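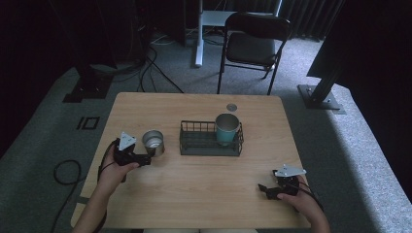

In defence of the cup basket

I've got a bee in my bonnet about cups, so bear with me. For years I was a cupboard person. Everything washed, dried, stacked, door shut, lovely. Then I moved into the flat in Wilden, which has a kitchen the size of a wardrobe, and the cups ended up living on the table because there was simply nowhere else for them to go. I hated it for a good while. There was always one drifting towards the edge, and always another parked exactly where I wanted to put the paper down.

What changed my mind was a black wire basket. Low, rectangular, a bit plain if I'm being rude about it. I'd bought it in Loveck one March for post and keys (2 euros off a junk stall!) and it did that job very badly, so one evening I tipped the keys out and stood two cups in it. Suddenly I had a table again. Same cups, same table, and I could have sat there admiring it all night.
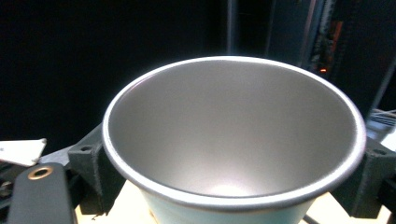 Metal inside, pale green outside, and a good fat rim.

I do feel strongly about the cups themselves. Metal ones, please. I know, I know, tea people will write in, and yes, a metal cup can burn your lip if you're greedy. But I have broken so much china in my life that I've stopped being sentimental about it. A metal cup gets dropped and goes on being a cup. I like one plain and one coloured, so whoever's visiting knows which is theirs and we don't have that silly conversation over the washing-up.

And the basket has to be small. This is where I fall out with people. My sister in Stendau has an enormous one, and it holds cups, yes, but also batteries, a tape measure, seed packets, and a candle that has been there since she got married. That's a drawer without a front! If yours fits two cups and a spoon, then two cups and a spoon is what you'll keep in it.

The other half of the pleasure is the bare wood you get back. I'm soppy about wood grain, the pale sort especially, with those pointed arches running up through it like church windows. You pay for a nice table and then you never see it.

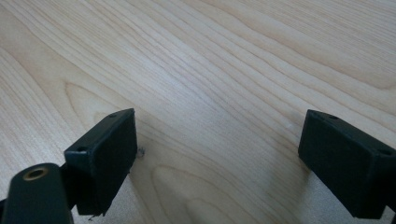 Geum-ok Ban wrote to me after my last grumble on this subject to say that a basket on a table is still clutter, just clutter with a fence round it, and that cups belong on hooks. She has hooks in her kitchen and swears by them. Fair enough, but I rent, and my landlord goes pale at the sight of a drill. Also I'd miss being able to carry the whole lot to the sink in one go, which is half the reason I bother.

So that's my case. Try it for a week with whatever basket you've got lying about. Put the cups in side by side, leave the rest of the table alone, and see if you don't start eating your breakfast sitting down again. I did, and I'm hopeless in the mornings.
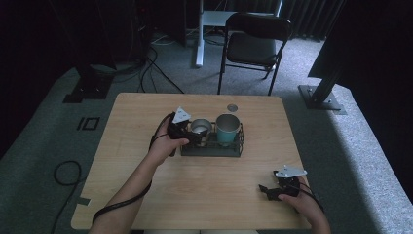 Two cups in the basket, plenty of table left over.

Last updated: Oct 7, 2018
Contact | © The Wiegand Page | Back to top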